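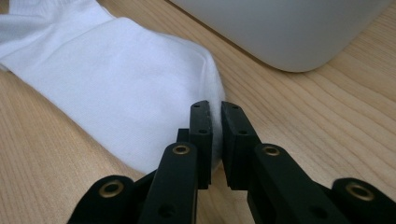 Fewer people lift things now, and more people decide things, was how Kibet Biwott put it when the visitors asked what the line had done to his shift. He has worked the textile room at Carneck since before the first automated sorter went in, and he said the change took most of a year to settle.

Carneck is a contract laundry and garment-return site. It takes in hospital linen, workwear and, through a separate door, returned socks and underlayers from mail-order customers. Our group was there for the returns side, which reopened in December after a refit. The tour ran 2 hours, including the safety talk.

Returns arrive in bags and are tipped onto a belt. A Tredex overhead reader assigns each bag a job number, and a picking cell separates the contents. Shirts and trousers go through with little trouble. Socks do not. They are small, they fold over themselves, and a white sock against a pale surface gives the vision software very little edge to work with. The cell tries each item twice and then passes it to a manual bench.

On the day of our visit the display over the belt read 3592 items since the start of the shift, with 1237 sent to the benches. Arwel Kemeys, the shift engineer, considered that share too high. He attributed most of it to toe-end grasps. A grip on the tip of a sock holds well enough for a short lift, but the rest hangs and swings, and the camera at the drop point cannot tell whether it has one sock or a pair. The cuff is the better place to take hold – the fabric is thicker there and the opening can be checked at the same time.

The benches are where the work has changed most. Before the refit a sorter handled everything in the bag. Now the bench receives only what the cell has refused, so each item needs a decision: stained, odd, inside out, wrong customer. Pay was regraded to match, after some argument. Rotation is every 100 minutes, down from a half shift, at the request of the sorters. Gumaro Tlapale, who trains new staff, told us that shoulder complaints have fallen and that eye strain has taken their place. The lamps were replaced in the spring and he would like them replaced again.

There is also a new task, entered on the rota as "teaching." One sorter per shift labels failed grasps on a screen, marking where a hand would have gone. The older staff are quicker at this than the engineers.

Questions about headcount were answered briefly. No one was dismissed, and four leavers were not replaced. The next visit is planned for the Plodholm site, where the same cell handles towels.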